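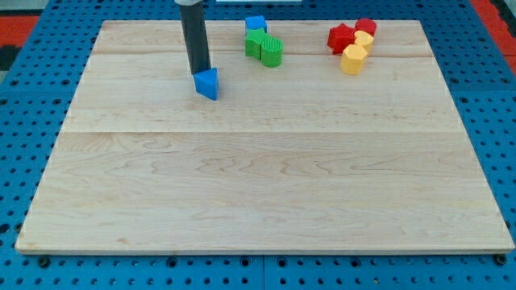 Re: Finish for the maple block board

Calum Leckie wrote:
> The seam across the middle of the board is still visible after
> sanding. Should I reglue before oiling? Also, is the blue
> triangular prism from the Davora set or the Aitken one? I want to
> sort them before they go back in the bins.

Calum,

Do not reglue if the joint is flush. Run a straightedge across it at both ends and the center. If no light shows, go to 324 grit by hand, with the grain, then one thin coat of oil. Heavier coats will darken the tan streaks.

The prism is Davora, matte blue. So is the green cylinder with the fine parallel lines on top. Keep oil off those lines, as it will not wipe out of them.

Sort by color first, blue and green in one bin, red and yellow in the other. The Cirau bins are listed under part 1848.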